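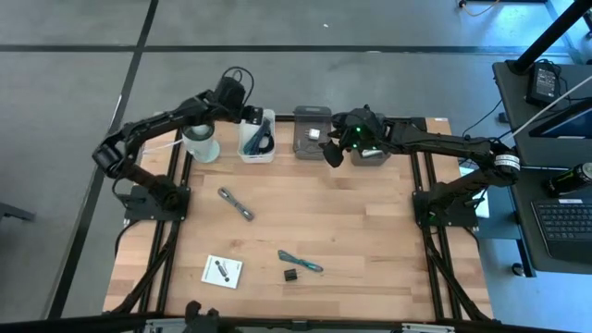
Cables and adapters on the butcher-block table and in the bins behind.

3 min read

How do you sort a big pile of mixed cables and chargers without it going back to a mess?

Finlay Moncrieff
I have let the cables get away from me. Every phone, printer and lamp in this place has left a cord behind, and they all ended up in the same bin. I got a few more bins in November and started splitting things up on the worktable, but I keep changing my mind about what the groups should be.

What I have now is one white bin for dark cables, which is already a tangle, and gray bins I meant for power adapters. The trouble is the cables that are attached to an adapter, and the ones I can't name. I also have several braided cables that are nicer than the rest and I don't want them crushed at the bottom.

Do you sort by plug, by length, or by what the cable goes to? And is it worth coiling every single one? I don't want to spend a whole weekend on this. I have looked at a Clorkholm drawer insert with 8 slots but I'm not sure the slots are wide enough for anything with a brick on it.

Beathag Mackay
Sort by plug first. I tried sorting by device and it fell apart as soon as I replaced a device. A cable with the same two ends does the same job most of the time, so it makes sense to keep them together. Three groups cover nearly everything in a normal house: charging and data, video and network, and power cords. Adapters get their own bin.

If the cord is permanently attached to the adapter, it goes with the adapters. If it unplugs, take it off, but put a piece of masking tape on both parts with the name of the device. Check the voltage and current printed on the adapter before you use it with anything else. The same size of plug does not mean it is safe.

Coil them all, yes. It takes less time than you think. Make loops the size of your hand, follow the bend the cable already has, and put one hook-and-loop tie around the middle. Don't wrap it tight around your fingers and don't pull it hard at the connector – that is where they break.
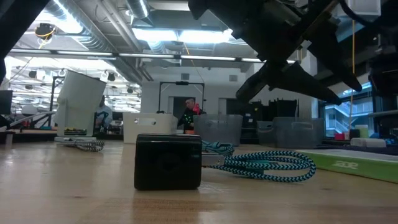
Braided cables in long loops, with a metallic connector beside the black box.

Braided cables are a little stiffer, so give those wider loops and lay them flat. Mine go in last, on top of the others. A patterned braid is also handy for finding the one you want, so I wouldn't bother labeling those.

For the ones you can't name, put them in a bag and write the month on it. If you haven't opened it in a year, take it to electronics recycling.

I would skip the insert until you know how many you are keeping. I bought a Troreo one too early and half of it is empty.

niven407
just throw out anything you havent used. I had a box of them for years and only ever needed 3. keep one spare of each kind and thats it

Finlay Moncrieff
Thanks, both. Going by plug for now. I had been pulling the adapters apart without marking them, so I need to go back and match a few up. Will hold off on the drawer insert.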